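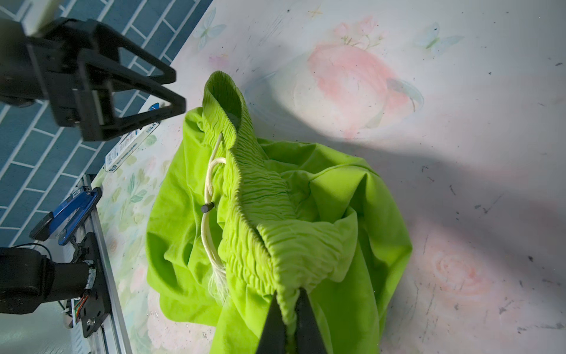
*Giang Lục, bench 2, 21/12/2019. Copy to Hermenegildo Ocampo.*

Folding trials for the Turkham drawstring insert. The job is still the same one: a half-page instruction that goes in with each pair, telling people how to fold shorts with a gathered waist and a long cord so that they sit flat in a drawer. Phan wants the wording before the end of December and the current wording is bad. It says "fold in half and smooth," and the waistband will not smooth. The elastic is too thick for that.

Tried the lime green first. Problem as before: the band springs up into a curl as soon as the body is bunched, and then everything folded after it is crooked. The cord stopper makes a lump if it ends up inside the fold. Best result came from pulling the cord out to the front, laying both strands down the middle, and only then touching the legs.

Order that worked on the green pair:

1. Waistband flat, front side up.
2. Cord out and straight, stopper clear of the elastic.
3. One leg over the other.
4. Hem up to just short of the waistband.
5. Press with the flat of the hand and leave it.

Step 4 matters. Hem right up to the band gives a fat end and the bundle tips over when stacked. Hermenegildo says to write "a thumb's width short." Agreed, that goes in the draft. 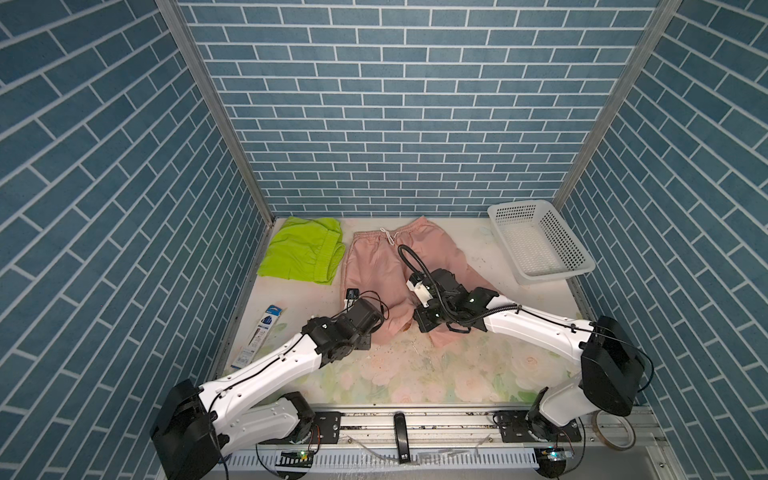
The other open question is how the layout step should be worded, because people will fold from whatever position they happen to drop the shorts in. I want one starting position and no options. The one I'm going with is the pink pair's: waistband to the back, legs toward you, drawstring hanging loose from the center of the band over the fabric. A cord lying like that can be straightened without lifting the waistband. The green pair folded into a rough rectangle can stay in the corner as the reference for size, though I'd like the rectangle cleaner before we measure anything from it.

Pink is the harder of the two. The fabric takes a crease if you look at it and then keeps it. Pulling on the hem only moves the wrinkles up toward the waist, where they bunch against the elastic. Pulling sideways at the side seams works better, a little at a time, working down from the band. I wrote "tug gently" in the old draft and Hermenegildo crossed it out, fairly, as everyone's gentle is different. Replaced with "pull the side seams apart until the front lies flat." 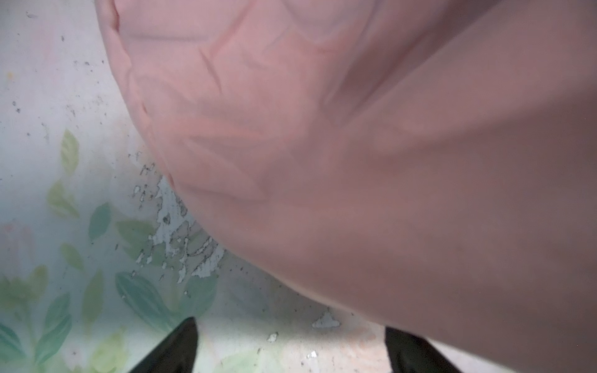 Leltetti sent their version of the same insert for comparison. They roll instead of folding. Rolling hides the wrinkles but the cord ends up wound inside, and you have to undo the whole thing to find the end of it. Not using it. Their drawing style is good, though: single line, no shading, arrows only where a hand moves. Ask Durkik if they can draw ours like that. Their quote was for 16 drawings and I think we can do it in 10 if the two leg steps share one.

First print run is 1,964 inserts, so no changes after proof. 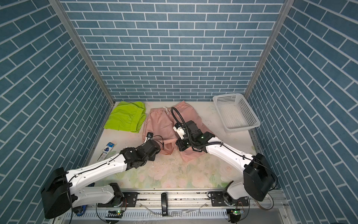
Basket test is still to do. The insert claims the folded pair can go in upright, and I haven't checked that with a thick waistband at the top. The white basket at the back right is empty and has a solid rim, so it should do for a first try with the green pair once that's been folded again; at the moment it's a heap. Try band up and band down. Also wipe the table before the pink pair goes through another round. There are dark crumbs all over the middle, right in front of the shorts, and that fabric gets slid forward at step 3.

Notes for the draft:

- "Waistband" throughout. The old text switches between waistband, waist and top.
- Drop the line about ironing.
- Cord step comes before leg step, in bold.
- Keep to 50 words on the front side. Phan was firm on this.

Hermenegildo to read the draft cold and fold the pink pair from it with no help from me. If he stops at any step to ask, that step gets rewritten. I'd expect trouble at step 2, as "straight" could mean across or down. Changing it to "straight down between the legs" for now.

Still need a pair with a flat woven cord. Both of these hang loose easily and I don't know if a stiffer one will.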